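Kanten, Ränder, Stapelhöhen

Wie man Geschirr mit bedrucktem Rand sortiert, lagert und umzieht, ohne dass der Dekor leidet

Wer Geschirr nach Serien kauft, hat beim Einräumen wenig zu entscheiden: gleicher Durchmesser, gleiche Fahne, ein Stapel. Anders liegt der Fall bei Beständen, die über Jahre aus Einzelstücken gewachsen sind. Teller mit Schriftdekor aus Haushaltsauflösungen, Restposten aus der Gastronomie, dazu zwei oder drei Stücke, die einmal zu einem größeren Satz gehört haben. Solche Bestände lassen sich stapeln, aber nicht in beliebiger Reihenfolge.

Eilif Lie hat seinen Bestand im Oktober neu geordnet. Er führt ihn als Liste mit laufenden Nummern, die derzeit bei 1174 endet; Besteck und Schalen sind darin enthalten. Gelagert wird in Regalen des Herstellers Celtwood mit einer nutzbaren Breite von 1300 Millimetern. Was nicht ins Regal passt, kommt in Kunststoffboxen. Die Arbeit selbst findet am Tisch statt, und zwar in kleinen Partien.

Auslegen vor dem Stapeln

Der erste Arbeitsgang besteht darin, eine Partie vollständig auszulegen. Jeder Teller liegt mit der Oberseite nach oben, der Rand bleibt möglichst frei. Erst in dieser Lage ist zu erkennen, welche Stücke im Dekor zusammengehören und nur in der Größe abweichen. Im Schrank, von der Seite gesehen, gehen diese Unterschiede verloren. Zwei Teller mit demselben Randmuster, einer groß, einer klein, landen dort regelmäßig in verschiedenen Stapeln.

Lie sortiert zunächst nach Durchmesser, dann nach Form der Fahne und erst zum Schluss nach Farbe. Die Reihenfolge hat einen praktischen Grund: Ein flacher Teller trägt einen zweiten auf dem Standring, ein Teller mit steiler Fahne trägt ihn unter Umständen auf dem Rand. Genau dort sitzt bei den meisten Stücken der Druck. Schriftzeichen am Rand sind bei solchem Geschirr häufig als Aufglasurdekor ausgeführt und damit empfindlicher als eine durchgefärbte Glasur.

In der hier gezeigten Partie liegen sieben Teller neben einer weißen, leicht durchscheinenden Box. Zwei davon tragen den gleichen Rand in Blaugrün und Rot und dazu die Zeichnung einer Schale; sie werden als Paar geführt, obwohl der hintere kleiner ist. Der blassgelbe Teller mit schwarzer Kalligrafie und kleinen orangefarbenen Siegeln hat in dieser Partie kein Gegenstück, ebenso wenig der cremefarbene mit der dunkelgrauen Sichel und ihrer grünen Kante. Einzelstücke kommen nach oben auf den Stapel der nächstgrößeren Klasse. Besteck gehört in ein eigenes Fach, auch wenn es sich nur um eine Gabel handelt.

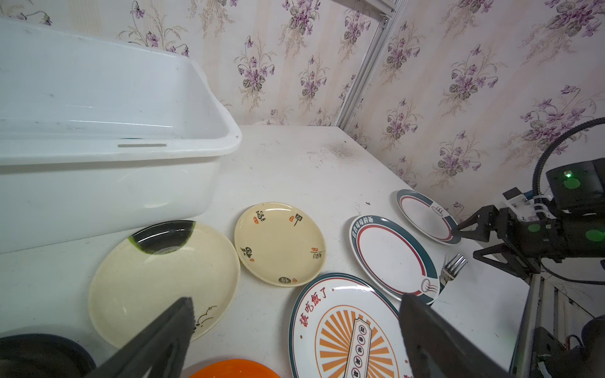 Zwischenlagen und Boxen

Zwischen zwei Teller mit Randdekor gehört eine Zwischenlage. Lie verwendet Vlieszuschnitte der Marke Trasine, von denen er einen Vorrat von 100 Stück hält. Papier ist möglich, verrutscht jedoch beim Herausziehen und nimmt Feuchtigkeit auf. Wellpappe ist zu dick: Bei acht Tellern kommt ein Stapel leicht über die Höhe des Regalfachs. Der Zuschnitt sollte bis unter die Fahne reichen, aber nicht über den Rand hinausstehen.

Für Boxen gelten andere Regeln als für Regale. Im Regal liegt der Teller, in der Box kann er auch stehen. Stehende Teller belasten die Kante, beanspruchen die Fläche dafür kaum. Für Transporte ist das die bessere Lage, sofern der Boden gepolstert ist und die Reihe nicht kippen kann. Für dauerhafte Lagerung bleibt der liegende Stapel vorzuziehen. Gemischte Füllungen aus Schalen und Tellern sind zulässig, wenn die Schalen unten stehen und mit einer festen Platte abgedeckt sind.

Das Gewicht wird dabei meist unterschätzt. Eine gefüllte Box von Stollovex wog bei Lie zuletzt nahezu 2335 Zehntelkilogramm je Palettenlage, verteilt auf mehrere Gebinde. Er füllt die Boxen seither nur noch bis unter den Griffausschnitt.

Beschriftung

Beschriftet wird an der Schmalseite und auf dem Deckel, mit laufender Nummer, Durchmesserklasse und Anzahl. Farbangaben haben sich als unzuverlässig erwiesen. Was der eine als Petrol einträgt, sucht der andere unter Grün. Lie notiert deshalb das Motiv: Vogel, Schale, Sonne. Bei Schriftdekor ohne Motiv hält er die Zahl der Siegel fest. Die Etiketten stammen von Ekström und lassen sich ohne Rückstände ablösen, solange sie nicht in der Spülmaschine waren.

Weitere Beiträge

Standring und Fahne: Begriffe der Tellerform
Regalböden richtig belasten
Besteckeinsätze für flache Schubladen
Aufglasur oder Unterglasur? Merkmale am Einzelstück
Vlies, Filz, Kork: Zwischenlagen im Vergleich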